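When I asked Shobha Suvarna how long she had been looking at wood grain, she laughed and said, "Longer than I've been looking at my own kitchen floor." She runs the simulation side of Sellville, a small research project on teaching robot arms to pick things up, and I'd come to ask her and her colleague Manikandan Raju about a result they've been arguing over since spring. I expected slides. I got tea, a very loud heater and two people who finish each other's sentences (usually wrongly, and then they have to start over).

The question they set out to answer sounds simple. If you train an arm entirely in a simulator, with only a camera on its wrist to go by, how much does it matter what the room looks like? "Everybody has a feeling about this," Manikandan told me. "Some people say make it photoreal. Some people say paint everything random colors and let the robot deal with it. We wanted to change one thing at a time and be boring about it."

So they were boring about it! They built 42 room looks, put the same arm and the same objects in every one of them, and trained a separate policy for each. Then they ran every policy 400 times in rooms it had never met. Shobha did most of the waiting. "I'd start a batch, go home, cook, come back, and find I'd mistyped a folder name," she said.
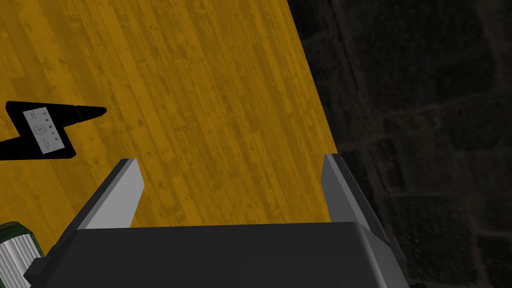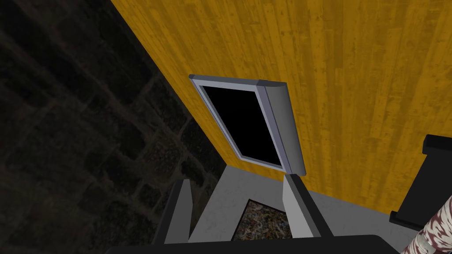
I had assumed that the clutter would be what tripped the policies up, and I said so. Shobha shook her head before I got to the end of the sentence. "Clutter is fine. The arm sees clutter all day. What it leans on is the edges." She pulled her chair around and ran a finger along the place where the yellow wood stops and the dark stone wall takes over. With the camera on the wrist, that line tilts and slides every time the arm moves, and it's about the strongest line there is. A policy trained with a lot of contrast there learns to use it as a kind of handrail, she said, and when you swap in a pale wall the handrail goes away and the fingers start closing too early.

Manikandan thinks she's a little too fond of the handrail. His own favorite suspect is the texture. "Planks have a direction," he said. "If the grain always runs the same way, that's free information about which way you're turned. Of course the network takes it. I would take it." They tested his version by rotating the grain at random and leaving the wall alone, and the success rate in new rooms went up by 6 points. Then they tested hers by leaving the grain alone and varying the brightness of the wall, and it went up by more. He still says his test was unlucky. She rolled her eyes at the heater.

The part I liked best was how they checked what the policies were looking at. They didn't start with anything fancy. They covered up patches of the camera view, one patch at a time, and watched how much the arm's next move changed. Cover the object and the move changes a lot, which is what you'd hope for. Cover a stretch of empty wall and nothing much should happen. "In two of the rooms, covering the wall edge mattered more than covering the object," Shobha said. "I thought I'd mixed up the files. I ran it again and got the same thing, and then I went for a walk."

I asked whether any of this holds up on a real arm, and there was a short silence. They've tried it on one, with a borrowed bench at Plultard, and the order of the results came out the same: policies trained with varied edges did best, varied grain next, fixed rooms last. But the gaps were smaller, and they only had the bench for a short while. Diễm Quách, who set up the hardware for them, had warned that the lighting in there changed whenever somebody opened the loading door. "She was right," Manikandan said. "So now we have a door effect, too."

What they'd tell other groups is pretty modest. Before you spend money on nicer rendering, look at your strongest background lines and shake those up first. It took them an afternoon to add. Shobha would also like people to publish the patch test along with the success rates, even a small one, and she got quite worked up about it (good for her).

They plan to move on to drawers and doors, where the edge the arm ought to ignore and the edge it needs to find can sit right beside each other. Manikandan has already bet her lunch on the grain. The heater was still going when I left, and Shobha was back at her desk checking folder names.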